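Fancy driving a robot arm round a toy kitchen for an afternoon?

I'm Gwendolyn Whitlock and I look after gripper testing at Prilari, up on the second floor of the Moschos building in Urkport. We've got two sets of fingers on trial, the old ones and a new shape Reginald Mahmoud has been filing away at since June, and I need people who have never touched either of them. Reginald and I are far too used to the thing by now!

You'd sit at the controls and pick up, move and put down small kitchen bits, first with one gripper and then with the other. I've got 48 places to fill. Each session has a short practice, then the proper tries, then a chat with me over tea about which one felt better and which one made you swear (I do write that down).

No experience needed, and gamers get no special treatment – my best driver so far was a retired dressmaker. You do need to be over 18 and all right with sitting for a while.

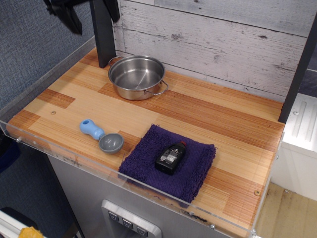 Soft things and thin handles are what I'm keenest to learn about, so please be patient with those and grumble out loud as you go. We pay for your time and your bus fare. Tell me which afternoons suit you by 3rd October – a note left at the Moschos front desk with my name on it is fine, or ring and ask for extension 336.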